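Gruvville Tenant Repair Fund: progress report to the Ogunleye Trust
Last updated 4 March 2024
3 comments | 11 shares

You asked for a plain account of how the repair money is being spent and whether it is doing any good. The short answer is that repairs are being done, and I am less sure than our December report was about the second part.

The fund pays for small jobs that landlords put off: sticking doors, dead outlets, leaking traps, window locks. We have closed 60 jobs out of a target of 100. That sounds healthy until you look at which jobs they were. Most were the easy ones, in buildings where the landlord already picks up the phone. The hard cases are still sitting in the queue, and a closed job on our sheet means only that the contractor sent an invoice and the tenant did not object within the window we gave them.

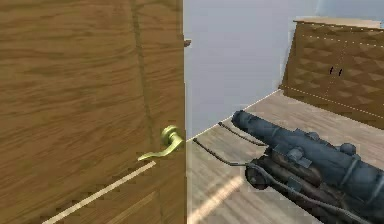
I don't think silence should count as approval. Many of our tenants work nights, and the sign-off message goes out in the afternoon, in English, from a number they don't know. When we called a handful of them back, the answers were mixed. One had no idea the work was considered finished. Another was happy with it and wanted to know why we were bothering her again.

The contractor, Werkel, has been on time more often than I expected. Its prices are another matter. The call-out fee is charged per visit, so a home with two faults can be billed twice if the faults are logged on different days. We have asked for this to be changed and have been told it is under review - it was also under review when the first report was written.

Then there is Tolteo, the booking system we were urged to adopt. It was supposed to cut phone time. So far our staff enter each request by hand and then call the tenant anyway, so the phone time is the same and the typing is new. The dashboard is attractive. I would not renew on the strength of it.

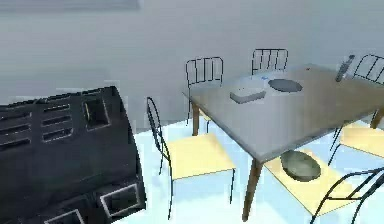

Dining table with small items on top.

Spending to date is within budget, mainly because the hard jobs have not been started. Please don't read the underspend as a saving. The average job has cost around $1000 less than the worst estimate we were given, but those estimates covered wiring and damp, and we have done hardly any of either. If the next stretch goes as it should, the average will climb, and I would rather you heard that from me now.

The landlord match is the weakest part of the plan. The proposal assumed that owners would put in a share once they saw work going on. Only 4 have paid anything. Several have said they are interested, a word I have stopped recording.
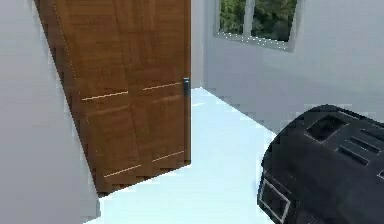 We also promised a measure of tenant wellbeing. The survey we used asks people to rate their home before and after the work, and the scores went up. They went up for tenants still waiting for a repair, too. Maybe people are just polite to a caller who might send a plumber. Either way, I have left the scores out of this report and suggest that you not quote the earlier ones.

For the next period we propose to take the oldest open requests first, whatever the building, and to stop counting a job as closed until somebody has spoken to the tenant. The closing rate will drop. We would also like your agreement to move the unspent outreach money into wiring work, and a decision on Tolteo before the license rolls over.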